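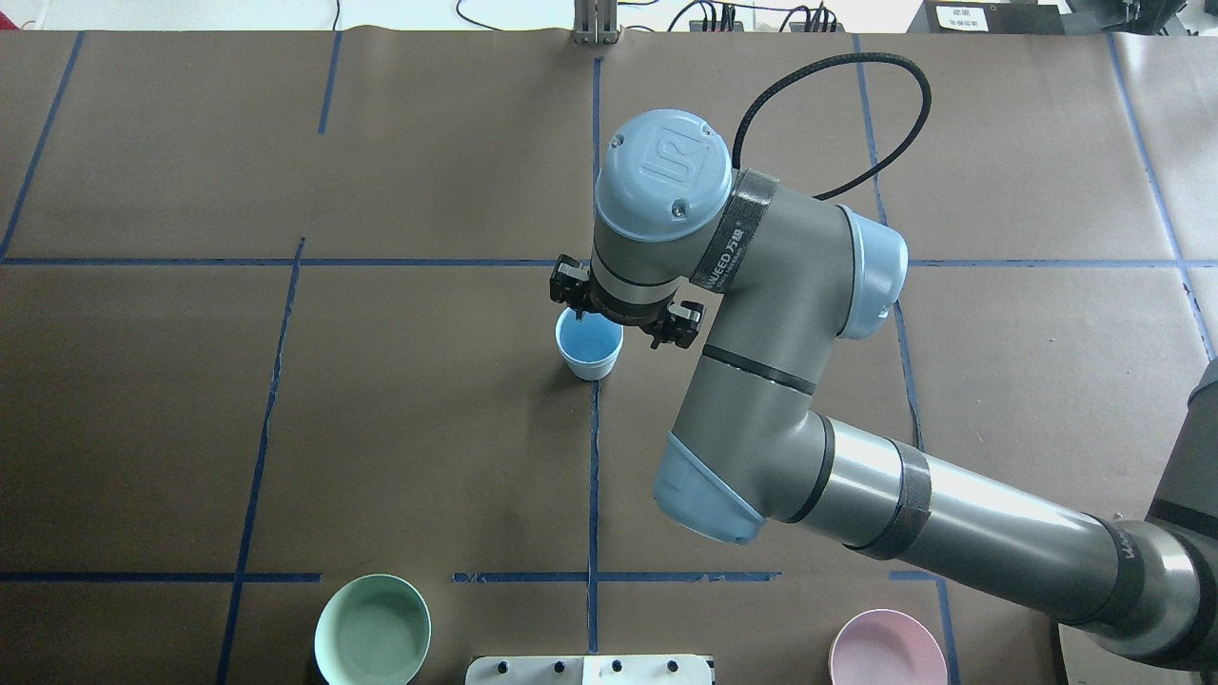 Sorting bench, taped grid: the gripper over a paper cup.

Automation update: sorting bench, first stage

The arm on the sorting bench at the Trarnau site has been in daily use since April. This item covers what it does, what it does not do yet, and how the bench roles have changed. Staff at Clostitz should read the section on roles, as the same arrangement is planned there.

The task

Small tableware comes back from the sample kitchen in mixed crates. Until this year, two people per shift emptied the crates, checked each piece for chips and placed it in the tray for its product line. The work is light but repetitive, and most of the requests for job rotation in the last staff survey came from this bench.

The arm has six axes and a two-finger gripper. It picks up one piece at a time from the work surface and moves it to a set position. The surface is covered in brown kraft paper and divided into cells with blue painter's tape. The tape is for the operators. The arm works from its own stored coordinates, so a crooked line has no effect on the pick, but pieces should still be placed near the middle of a cell. The paper is replaced at the end of each week and the tape is laid again by hand.

Results so far

The bench log for the first stage shows 2000 pick attempts. Of these, 619 needed an operator to step in, either to turn the piece or to clear a failed grip. Paper cups were the main cause. They weigh very little and move when one finger touches before the other. Bowls with a thick rim caused fewer stops, provided they were set down with clear space on both sides.

The speed setting was lowered after the first weeks and has not been raised again. At the present setting the arm is slower than a trained person. It was never planned to match hand speed in this stage, and shift targets have been adjusted to allow for it.

Changes to roles

The bench now runs with one operator and one inspector. The operator loads the cells, watches the cycle, clears stops and fills in the log. The inspector checks for chips and glaze faults, which the arm cannot detect. The two positions swap halfway through the shift. No posts have been removed. The hours freed on the late shift have gone to packing, where overtime had been high since spring.

Operators have asked for two changes. The first is a stop button on the left side of the bench as well as the right – this has been ordered. The second is a shorter log sheet. The present one has 6 fields per stop, and most people fill in only the first three. A revised sheet is being drafted with the Dogbe team, who use a similar form on their labeling line.

Training

Operator training takes 5 hours and is done on paid time. It covers safe distance, restart after a stop, gripper checks and the cable check at the start of each shift. Anyone who has not completed it should not load the cells while the arm is powered, including to help out during breaks.

Next stage

The second stage adds stacked pieces and a wider range of bowl sizes. Stutix will supply a softer set of finger pads for the trial. Questions about shift plans go to the site office, and faults go in the bench log with the time and the cell number.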